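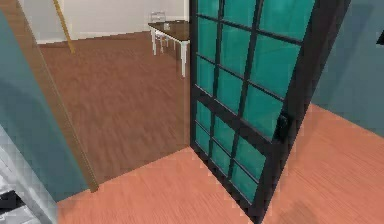

Glass-paned interior door with a black frame and lever handle, standing open.

Interior Doors: Squeaks, Sticking, Loose Handles and Dirty Glass

Updated January 28, 2025

Most door trouble inside a house comes down to a screw, a hinge or a change in humidity. You can fix nearly all of it with a screwdriver, a hammer, some sandpaper and a free morning. The tips on this page apply to ordinary hinged doors, solid or glazed. Sliding and folding doors have their own page.

Before you start

Open and close the door slowly a few times and watch the gap between the door and the frame. It should be even along the top and down the latch side. If the gap is wide at the top corner and tight at the bottom, or the other way around, the door is sagging or the frame has moved. Put a pencil mark wherever it rubs. Do not sand anything yet.

Tighten every hinge screw next, using a hand screwdriver that fits the screw head properly. A drill set too high will strip the hole. A lot of readers write in about a sticking door and find that this was the whole repair.

Squeaky hinges

A squeak is metal rubbing on metal, usually with some dirt in between. Oil sprayed from the outside will quiet it for a few weeks and then run down the door. Taking the pin out lasts much longer.

1. Close the door. Work on one hinge at a time and leave the others alone.
2. Put a nail against the bottom of the pin and tap upward until the head lifts. Pull the pin out with pliers.
3. Wipe the pin with a rag. If it is rusty, rub it with fine steel wool.
4. Coat it with a thin layer of petroleum jelly or white lithium grease.
5. Drop it back in and tap it down. Swing the door a few times and wipe off what squeezes out.

Some hinges have a closed bottom and the pin can't be driven out from below. Try prying gently under the head with an old flat screwdriver. If it won't move, put one drop of light machine oil at each joint of the knuckle, swing the door and wipe.

Candle wax works in place of grease if that is what you have. Cooking oil does not. It gets gummy and holds dust.

Screws that won't tighten

When a hinge screw turns and turns, the wood around it is worn out. Take the screw out, dip a few wooden toothpicks or matchsticks (heads cut off) in wood glue, push them into the hole until it is packed, and snap them off flush. Let the glue dry overnight, then drive the screw back in.

For the top hinge on a heavy door, swap one of the short screws for a 3-inch screw. Use the hole nearest the door stop so the screw goes through the jamb and into the stud. Turn it in slowly and check the gap as you go, as a long screw can pull the whole jamb over. Stop when the gap looks even.

Glass doors weigh a good deal more than hollow-core doors of the same size. If you are replacing one with the other, check the hinges first. Two small hinges that held a hollow door for years may not hold glass. Use three hinges, and get the size the door maker calls for.

Doors that stick

Check the season. Wood doors take on moisture in summer and shrink back when the heat is running. A door that sticks only in August may leave a nice gap in February, and if you plane it hard in August the gap will be too big. Rub the tight spot with a candle stub or a bar of soap and see if that gets you through.

If it sticks all year, find the mark you made earlier.

Rubbing at the top on the latch side: the top hinge is loose or needs the long screw described above.

Rubbing at the bottom on the latch side: tighten the bottom hinge. If it is tight already, a piece of thin cardboard behind the bottom hinge leaf will push the door out slightly, which can help or make things worse depending on the frame. It's easy to undo.

Rubbing on the floor: lay a sheet of 80-grit sandpaper on the floor, grit side up, and swing the door over it. This takes off a surprising amount. For more than that, the door has to come off its hinges.

Rubbing down the whole latch side: sand or plane a little, test, and repeat. Seal the bare wood with paint or varnish the same day. Bare wood soaks up moisture and you'll be back where you started.

Don't plane a metal door, obviously, and don't plane a glazed wood door deeply without knowing how the glass is held. Stick to the outer edge and take off very little.

Loose or drooping lever handles

Levers work loose faster than knobs. The weight hangs off one side, and people lean on them.

Look on the underside of the lever for a small set screw. It usually takes a hex key. Push the lever firmly toward the door and snug the screw down. If the backplate moves too, tighten the plate screws, going a little on one and then a little on the other so the plate stays straight. On some models the plate screws are hidden under a cover that snaps or unscrews. Use a plastic putty knife to lift it. Metal will scratch a black finish, and touch-up paint never quite matches.

If the lever is tight but droops and doesn't return to level, the spring inside is tired. You can buy replacement springs for some handles, but by the time you've found the right one a new handle set may be the same price. Measure before you go to the store:

Backset, from the edge of the door to the center of the handle
Thickness of the door
Height and width of the old plate, so the new one covers the marks
Distance between the screw holes

A reader, Pouran Salehi, suggests a drop of removable (blue) threadlocker on the set screw. We tried it on a bathroom lever that needed tightening every month and it has stayed put. Don't use the red kind.

Latches that don't catch

Color the end of the latch with lipstick or a dry-erase marker, close the door, and open it again. The mark on the strike plate shows where the latch is hitting. If it is off by a hair, file the opening in the plate. If it is off by more, unscrew the plate, fill the old holes with glued toothpicks, and move it. Chisel the recess to match.

If the latch goes in but the door rattles, there is a small tab inside many strike plates that can be bent toward the stop with a screwdriver. Bend it a little at a time. Felt pads on the stop also work.

Doors that swing by themselves

The frame is out of plumb. Fixing that properly is a big job and not worth it for most rooms. Take the pin out of one hinge, lay it across two blocks on a concrete floor, and hit the middle once with a hammer to put a slight bend in it. Tap it back in. The bend makes enough friction to hold the door where you leave it. If the door is very heavy, use a doorstop.

Cleaning panes and dividers

Dust the dividers first with a dry paintbrush. If you start with spray, the dust turns to mud in the corners and you'll be picking it out with a toothpick.

Spray the cloth, not the glass. Liquid that runs down a pane collects at the bottom edge and works in behind the bead, where it lifts paint and rusts metal. One part white vinegar to four parts water is fine for most plain and tinted glass. If the color comes from a film stuck to the surface, leave out the vinegar and use water with a drop of dish soap. No ammonia on film.

Start at the top. Wipe each pane side to side on one face of the door and up and down on the other. When you see a streak you'll know which side it is on.

Black frames and handles show fingerprints more than dust. A barely damp microfiber cloth, then a dry one, takes care of it. Avoid furniture polish and scouring powder.

A pane that rattles has a loose bead or dried-out putty. Press on the bead with a fingertip. If it moves, run a thin line of clear silicone behind it and hold it with painter's tape until it sets. A cracked pane should be replaced. Glass in doors should be safety glass, so have the shop cut or order the right kind.

Protecting the floor

Sweep under the door and along its path once a week. A piece of grit caught under a low door will scratch an arc into a wood floor. If you already have a light arc, a wax filler stick in the floor color will hide it. Deeper scratches need sanding and finish.

Put a stop on the wall or the hinge before the handle puts a hole in the drywall. Hinge-mounted stops are fine on light doors. On a heavy door they can pull the hinge screws, so use one on the baseboard or floor.

Comments

Hooman Kazemi: The toothpick trick worked on my closet door. I used a golf tee for the biggest hole and cut it flush.

Reply: Golf tees are good. Use the plain wood ones, as glue doesn't hold well on paint.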